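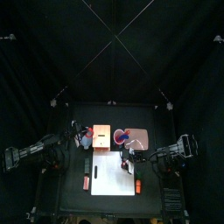
Narkent Blackout Curtain, 2-panel set

Every blackout curtain claims to block all light. We doubt it, and we sell them. Narkent's label says "total darkness," so Nasrin Kazemi in our Endwood store hung a pair in her bedroom in October. Nearly total, she reports, if you overlap the panels.

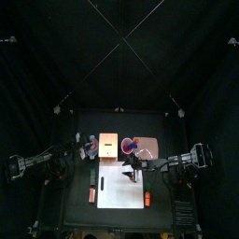

Color is the other thing to be wary of. Plenty of "black" cloth looks brown by noon. Hang it all the way around, like the black curtains around the table here, and any odd tint will bother you more. Order a swatch first.

Item 328. Width 39 inches per panel,

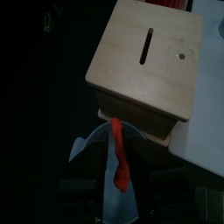 hem included. Hooks sold separately, which we think is cheap of them.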